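Re: [laundry-room] Dark items and the front loader

Mei-kuen Kuo wrote:
> Do the red things have to go separately? Also the Belay sheet says
> 20 minutes for the short spin, the panel says 13.

Go by the panel. The sheet predates the October swap.

Red with navy or black is fine at the cold setting. Camouflage twill goes with the darks – pockets empty, zippers closed.
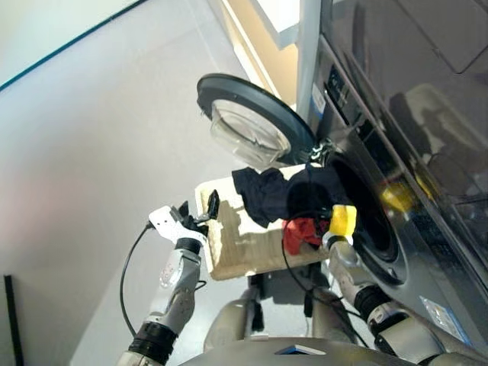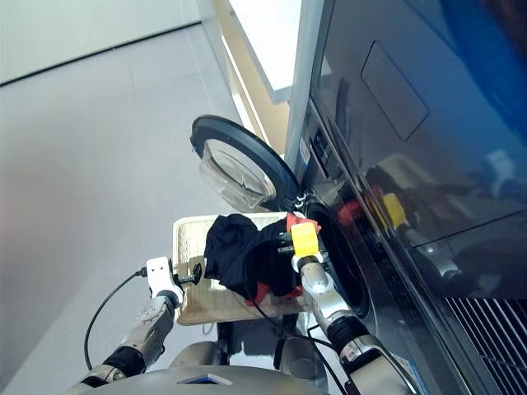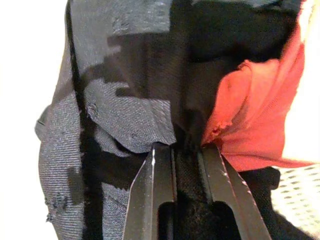 Leave the door open after unloading. The gasket holds water in the lower fold, so wipe it with the Fikow cloth and hang the cloth back up.

Filter is due again at 69 cycles. Drain hose first, then the cap, a quarter turn at a time.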